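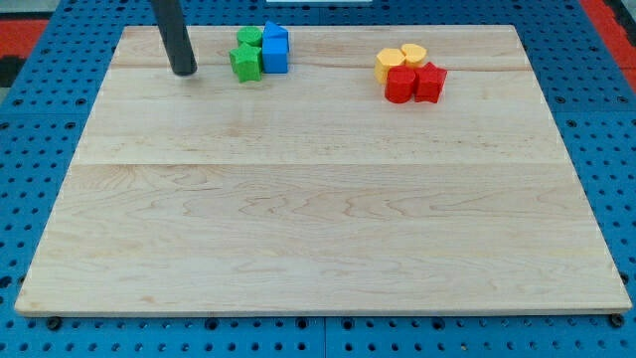
参加的人具体要做什么？
到我们的工作室来摆积木，一共六次，每次75分钟，边摆边把自己的想法说出来。

Zirel积木课题第二轮招募，中文组
主办：Coderach工作室
地点：Wolier，Stöckli小楼一层
人数：30人
报酬：每次50瑞士法郎，当场结清
报名截止：2020年2月7日

先讲讲我们在忙什么
Coderach是一间做积木、做拼图、也做各种桌面小玩意儿的工作室。从前几年开始，我们有了一个自己特别喜欢的课题，名字叫Zirel，研究的事情听上去很小：成年人面前放一块木板和几个简单的形状，没有说明书，也没有标准答案，他们会怎么摆？会先拿哪一块？会把颜色相近的放在一起，还是把能立稳的放在一起？摆完以后，他们会怎么跟别人讲自己摆了什么？

第一轮我们请的是说德语的朋友，收获多得超出想象。有人用两块积木讲完了一整段搬家的经历，有人整整一节都在调整一个圆柱的位置，最后说“它站得太正式了”。这句话到现在还贴在我们的墙上！也正因为那一轮，我们发现语言和摆法之间的关系太有意思了。德语里说一块东西“站着”还是“躺着”，分得很清楚，中文里却有“摆着”“搁着”“立着”“靠着”“歪着”“摞着”“挨着”，一个比一个有画面。所以第二轮我们要专门开一个中文组，全程用中文进行，您不需要会德语，也不需要会英语。

桌上有些什么
主角是一块浅色木板，木纹像水波一样一圈圈散开，我们私下都很爱它。积木的形状都很朴素，绿色的圆柱、绿色的五角星、蓝色的三棱柱、蓝色的方块，这四块是第一次活动的固定搭配，从第二次开始会换别的组合，也会有别的颜色加进来。

为什么挑这四块来开场，我们内部吵过好几回。方块最老实，放在哪里都待得住，几乎人人都拿它当底座。圆柱竖起来像柱子，放倒了会跑，脾气变得快。三棱柱有一个斜面，很多人一拿到手就说“屋顶”，然后开始为它找房子。五角星最难办，也最讨喜，它怎么立、哪个角朝上、要不要给它找个邻居，每个人的处理都不一样。Leopold Rüegg当初主张换成半圆，Konrad Nägeli坚持要星星，最后星星留下来了，Leopold后来也承认它给记录表添了最多的备注。

木板本身也是活动的一部分。有人会顺着纹路摆，把纹路当河、当田埂、当山的等高线，有人完全不理会它，只把积木聚在一个角上。两种做法我们都很想看到，所以请不要问我们“是不是应该用上整块板”，您想用多少就用多少。

六次活动的安排
第一次：随便摆。我们只给四块积木和木板，不出题目。您可以聊天，也可以不说话，最后请您给自己的摆法起一个名字。
第二次：听着摆。另一位参与者坐在屏风后面，用中文描述一个摆法，您照着听到的话去摆，然后两个人互换。这一次往往笑声最多，“放在它旁边”这五个字能引出十几种结果。
第三次：缩着摆。木板能用的地方会越来越小，看看您舍弃什么、留下什么。
第四次：搭高。可以叠，可以靠，倒了重来，不扣任何东西，也不计时。
第五次：讲故事。请您带一件小时候的事来，用积木讲给我们听，事情大小不限，去外婆家坐的船、教室里自己的座位、院子里的一棵枇杷树，都很好。
第六次：收拾。是的，最后一次专门研究收拾！积木装回盒子，按颜色、按形状还是按大小，完全由您决定。我们觉得人在收东西的时候特别诚恳，这一次的记录常常是整个课题里最耐看的。

每次活动之后有一小段自由时间，可以喝茶，可以翻看架子上的旧积木。工作室收着3000件各个年代的积木和零件，多数是别人家阁楼里清出来送给我们的，除了玻璃柜里那几盒比较脆弱的，其余都可以拿在手里看。

我们想找什么样的人
年满十八岁，中文是您平时最顺口的语言，普通话、粤语、闽南话、四川话都欢迎。讲方言的朋友请在报名时写一句，我们会尽量安排听得懂的人跟您搭档。
能来满六次。时间可以商量，请假可以补，但我们希望看到同一个人从头到尾的变化，所以不太适合只想来体验一次的朋友。
愿意开口。不要求口才好，断断续续地说、说到一半改主意、自言自语，我们统统喜欢。
年龄没有上限。第一轮里年纪最大的一位参与者是退休的制图员，她摆出来的东西干净得让人不敢碰。这一轮我们非常希望有更多祖父母辈的人来。

不需要美术、建筑、幼教或者木工方面的经验。如果您正好有，也欢迎，只是在报名表里请注明，分组时我们会把经验相近的人稍微错开。

看不清颜色的朋友请放心报名，绿色和蓝色分不开完全不影响参加，我们会在活动前把每块积木叫什么先跟您说好。手部活动不方便的朋友也可以参加，可以请同伴代手，由您来指挥，第二次活动本来就是这样进行的。坐轮椅可以直接从Stöckli小楼的后门进，后门没有台阶，桌子高度能调。

关于报酬和路费
每次50瑞士法郎，当次结束时给现金，并请您签一张收据。六次全部完成的朋友，还会收到一套由我们工作室自己打磨的小积木，颜色可以挑。住在Wolier以外的，公共交通按半价票报销，请把车票留好。自己开车来的，小楼前面可以停，但位置不多，早到比较稳妥。

关于记录
活动中我们会录音，也会拍摄桌面，用来对照您说的话和积木的位置。录音由中文组的工作人员转成文字，姓名会换成代号。您可以随时要求听自己的录音，也可以随时要求删掉某一段。中途退出不需要说明理由，已经参加的场次照常付酬。
课题结束后我们会出一本小册子，收录一部分摆法和参与者的原话，用不用您的那一部分，会另外征求书面同意。不愿意被收录，同样可以参加全部活动。

顺便招一位中文组助理
这一轮我们还需要一位兼职助理，工作到8月底为止。内容包括：跟参与者约时间，活动前布置桌面，活动中在旁边做笔记，活动后整理录音文字，并和Konrad一起核对记录表。
希望您中文书面表达清楚，德语能应付日常沟通，做事有条理，喜欢听人说话。会打字快当然好，更看重的是您能忠实地记下别人的原话，不去替人家润色。有人说“这个星星有点儿不好意思”，记录上就得是“这个星星有点儿不好意思”，连那个“儿”也要留着。
布置桌面这件事比听起来讲究。每场开始之前，木板要擦过，积木要回到指定的起始位置，茶杯要离木板远一点。Leopold会带您走一遍，前几场他也都在。
助理的报酬按小时计算，面谈时详细说明。学生可以申请，工作时间能避开考试周。助理不能同时做参与者，这一点请二选一。

怎么报名
报名表在Stöckli小楼的门厅里有纸质的，也可以写信或者发邮件给Coderach，标题写“Zirel中文组”。请告诉我们：
怎么称呼您，以及一个方便联系的方式；
平时说哪种中文；
白天、傍晚还是周末比较有空；
有没有需要我们提前准备的地方，比如座椅、灯光、翻译、陪同；
最后一项是我们自己很想看的：您家里现在有什么东西是摞着放的？写一句就行，写三页也行。

应聘助理的朋友请另附一份简历和一小段文字，内容是随便找一张桌子，把桌上的东西用中文写给一个看不见它的人听。不要太长，也不必写得漂亮。

报名超过30人的时候，我们会按年龄和语言背景搭配着选，没排上的朋友会进候补名单，有人退出就马上联系您。不管结果如何，每一封来信都会有回复，回信的人多半是Konrad Nägeli，他中文学了好几年，写得慢，但都是自己写的，有错字请多包涵。

几个常被问到的小问题
可以带孩子来吗？
活动当中孩子不能坐在同一张桌子旁，孩子很难忍住不伸手，我们也很难忍住不让他们伸手。隔壁房间有地毯和一大筐积木，会有人照看，请提前说一声。

夫妻或者朋友可以一起报名吗？
非常欢迎。第二次活动会故意把熟人分开，第四次可以坐在一起。熟人之间描述位置的方式跟陌生人差别很大，我们对这个特别好奇。

摆得不好看怎么办？
没有好看不好看这一栏。记录表上只有您放了什么、挪了什么、说了什么。

我已经参加过第一轮，还能来吗？
如果您当时参加的是德语组，中文又是您的母语，请一定来！同一个人用两种语言摆同样的四块积木，这样的对照我们手里还一份都没有。

活动会不会很累？
坐着的时间居多，中间可以随时站起来走走。有几位参与者喜欢站着摆，桌子升高就行。

想先来看看再决定的朋友，可以写信约一个时间。Leopold Rüegg会带您看活动室和积木架，您也可以在那块木板上先试着摆一摆，试摆不录音，也不算在六次里面。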